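The Red Stool

My aunt did not sell the house in Imcombe when my uncle died. She closed the door, gave me the key, and said that I could stay in it as long as I kept everything in the living room the way it was.

I was twenty then and I did not ask why. I came by the evening bus from Butow with 40 dollars and one bag. The bus stopped at the bottom of the hill, so I climbed the 274 steps in the dark, and when I found the light I saw his whole life on the long black console. He was a man who put things down and then loved them where they were.

The trophy was from the Udari chess club. He won it in 2000, against a dentist, and he told the story of that game at every wedding. The jar with the red lid belonged to my grandmother before him. The round figures he bought one at a time, each after a quarrel with my aunt, and he gave them names that she refused to say.
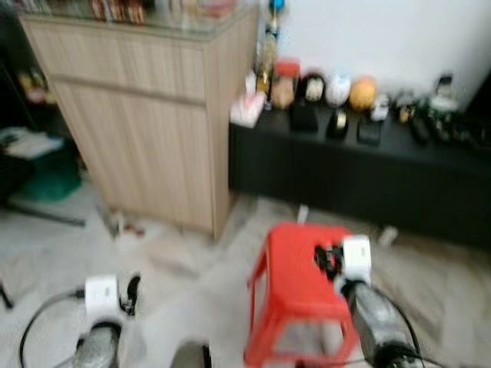
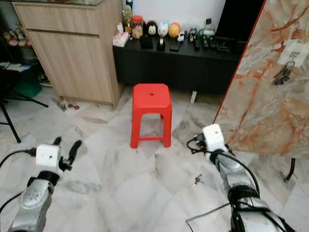

The red stool was the only thing I was allowed to move. My uncle used to sit on it to put on his shoes, although he had good chairs. In the first week I sat on it too, with my dinner on my knees, and looked at the console as if it was a television.

In February my aunt came to visit. She walked slowly along the wall with her hands behind her back. She stopped at the orange figure.

"This one is Joly," she said.

I had never heard her say it before. She asked if I had turned him a little to the left. I said no, I only dusted. She looked at me for a long time and then she turned him herself, a very small turn.

"He bought him after I called his brother a thief," she said. "Your father. You should know it."

I did not know it. I went to make tea, and my hands were not steady with the cups. When I came back she was sitting on the red stool, still in her coat, and she had one shoe off.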